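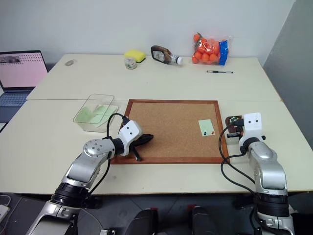

Dremitik is our small, much-loved set of 194 two-arm episodes, put together to study how a policy learns handovers between a holding hand and a pressing hand. Gianni Messina scored each one by hand -- bless him -- and the sticky note on the cork board is what he scored against, pushpins and all.
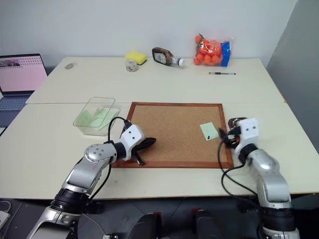 Please keep the 34 held-out episodes out of training! Questions go to Frauke Ehlers, who is very kind about them.

Last updated: 10 Feb 2024
Print | E-mail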